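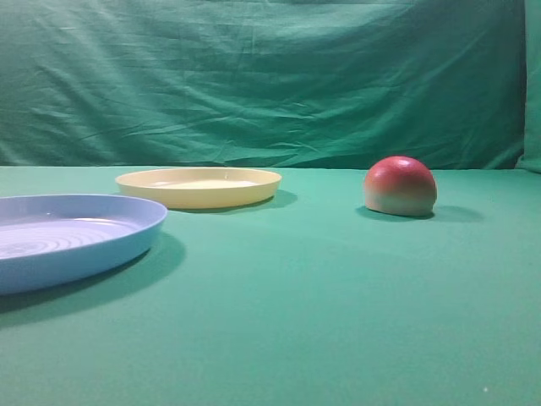
Melamine plates going dull after the dishwasher

Clandolberg Home Forum > Kitchen > Washing up

posted by saltmarsh_kate
We bought a set of coloured melamine plates in October for the caravan and ended up using them at home. They were shiny when new. The eating surface has now gone dull and slightly chalky, and tomato sauce leaves an orange shadow. They go in the dishwasher most nights on the 60 degree programme with Jasix tablets. The bottom of the plates says top rack only, which I have mostly ignored. Is there any way to get the shine back?

posted by dunnock
No. Once the surface has worn, that's it. Bicarb paste will shift the orange but won't bring the gloss back. Put them on the top rack and use the coolest programme you have.

posted by Perrin_St
I don't agree that it's the heat. Ours have been through the hot wash for six years, bottom rack, and they look fine. I'd blame the tablets. We use plain powder and only half fill the compartment. Are you in a soft water area? Too much detergent in soft water will dull glasses as well.

posted by saltmarsh_kate
Very soft here, yes. The glasses have gone cloudy too, now you mention it. I'd put that down to age.

posted by dunnock
Cloudy glasses could be either. Wipe one with vinegar. If it clears, it was limescale. If it doesn't, the glass is etched and you're stuck with it. In soft water I'd expect the second.
I still say 60 is too hot for melamine every night, whatever you wash it with.

posted by tealeaf438
Does anyone scrub theirs? My mother-in-law uses the green side of the sponge on everything and her plates went matt in one summer, all washed by hand. Cutting on them does it as well.

posted by saltmarsh_kate
No scouring, but the children do cut toast on them.

posted by Perrin_St
Knife marks would explain the staining, less so the chalkiness. Try powder for a month before you buy more.

posted by gatepost
If you do replace them, we have the Flistora ones and they've kept their colour. They're thicker, so you get fewer in a stack. Don't put them in the microwave, and that goes for any melamine.

posted by dunnock
Thicker makes no difference to the surface.

posted by gatepost
Maybe so, but they feel better and don't slide about on the table.

posted by saltmarsh_kate
Vinegar did nothing on the glass, so etched it is. I've moved the plates up to the top rack, dropped to the eco wash and bought a box of powder. The worst two can go back to the caravan. Does anyone know how much powder to use in soft water? The box only gives one amount.

posted by Perrin_St
Start with a level dessertspoon and go up if things come out greasy.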